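Levchenko Hall Music Project
Second progress report to the grants panel
1 March 2020

Hello again Modupe, and hello to everyone on the panel who reads these through to the end (Benoît tells me there are at least a few of you!). I've tried to stick to the headings you gave us in November, though I've moved the money to the back where I can look at it last.

Where we're up to

When you funded us, we said we'd get the old parlour songs out of the cupboard at Levchenko Hall, get them into a state where people could sing them, and put on a concert. The first bit is done, the second bit is well along, and the concert has a program but not yet a date. I'd hoped to be giving you the date in this report, and I'm sorry about that. The hall is having its back steps redone and we've been told to wait until the builder is finished before we book anything with an audience.

The cupboard turned out to hold 42 pieces of sheet music that we can use. There was a good deal more paper than that, but much of it was second and third copies, or a cover with nothing inside, or a single inside page of something none of us could place. Sibusiso Molefe has been through the whole lot with a soft brush and a box of archival sleeves, and it's all in order by composer now. He's also made a handwritten index, which he promises to type up.

The songs

Most of what we've got is what you'd expect from a hall of that age - drawing-room ballads, a few hymns, some dance tunes arranged for piano by people who must have had enormous hands. Then there's a small folder of songs by a fellow who signed himself only as Custer, and these are the ones that have got everybody excited. They're for voice and piano, and they're properly good. There's one about a river crossing that goes along quite plainly for two verses and then drops into a minor key and stays there, and our altos asked to sing it again straight away the first time we tried it.

We don't know who Custer was. Mandla Mabaso has been writing to local history people and has had some very kind replies, none of which help. One lady thought her grandmother had taken piano lessons from him, but on checking the family letters it was a Mr Carter. Mandla is still at it. If anyone on the panel has a relative with an attic, please send them our way.

I've been making clean copies of the Custer songs so the singers aren't squinting at brown ink. It's slower going than I allowed for. His slurs wander all over the place, and he had a habit of leaving out an accidental when he thought it was obvious, so I sit at the piano playing a bar one way and then the other until my neighbour turns up her radio. Where I've had to guess, I've put the note in brackets, and Benoît Vidal checks every page against the original before it goes out to the choir. He's caught me out more than once. I've given him a standing invitation to keep doing it.

Rehearsals

We meet in the small room off the main hall and it's been going nicely. Numbers go up and down with the school holidays but we've kept a solid core, and the tenors have doubled (from one to two, but I'll take it). Mandla Swanepoel has been leading the warm-ups and has brought the singers on no end. He has them humming with their hands on their ribs, which got a few giggles to begin with, and now they start doing it while I'm still unlocking the piano.

The piano itself is a fair old instrument and needs more love than we budgeted for. The tuner has been twice. She says the top octave will hold until winter if we keep the heater away from it, and she's left a note on the lid saying so in capitals.

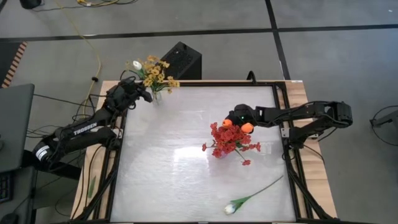

School visits

We promised four visits and we've done two. The first was to a combined class of older kids who were polite and a bit sleepy, and I learned not to begin with a hymn. For the second I started with one of the dance tunes, played far too fast, and got them to clap where they thought the next section would come in. That went so much better! By the end they were making up their own verses to the river song, one of which had a crocodile in it, and I've kept a copy for the archive.

The remaining two are arranged with the teachers, who would both like the same program as the second visit. I'm planning to add a short bit on how a song got from a composer's desk to somebody's front room, using a spare copy that the kids can handle without Sibusiso having to leave the building.

Recordings

You asked whether we'd record anything. Yes, we'd like to do the Custer set, just voice and piano, in the hall itself. Pekix have offered us their microphones for a weekend at no charge, and Floltavberg, who did our posters, will do a plain cover. We had a trial run on my own little recorder and the room sounds lovely with the curtains open and pretty dull with them closed, so that's one decision made.

Money

Of this round's payment we have $2,000 left. The sleeves and boxes came in a bit under what I'd put down, and the piano tuning came in well over, so those have nearly cancelled each other out. Printing is as budgeted. I'd like to move what's left of the travel line across to the piano, as both remaining schools are close enough for me to walk. Could you let me know if you need that request on a separate form? Receipts are in the envelope with the signed copy of this report.

What's next

Finish the clean copies. Do the last two school visits. Settle a date with the hall once the steps are in, and send you the invitation before anyone else gets one. Mandla Mabaso also wants to look through the old concert notices at the library in case Custer turns up as an accompanist, and I've told him to go for it.

I'll ring if the date comes through before the next report is due.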